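Chapter 2
Learning to Suture from Demonstration

Herman Sitompul and Nayeli Lozano

A surgeon closing a wound makes many small choices about where to grip and how hard to pull. This chapter asks how much of that skill a robot can learn from recorded examples.
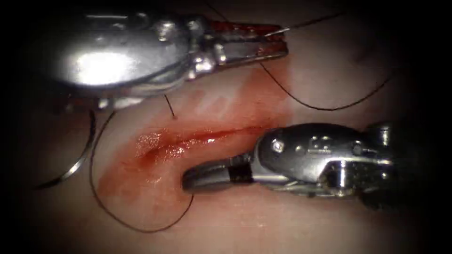
Figure 2.1 Two instruments approach an incision in synthetic tissue.

The examples come from the Durkine set, which holds 3497 demonstrations by 36 operators. Each one is split into short steps, such as passing the needle or tightening a knot.
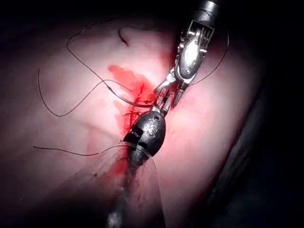

Thread is the hardest part to model. It bends, slips and crosses itself, and a policy trained only on tool positions does poorly with it. Section 2.1 starts with that simple policy, and the later sections add thread tracking.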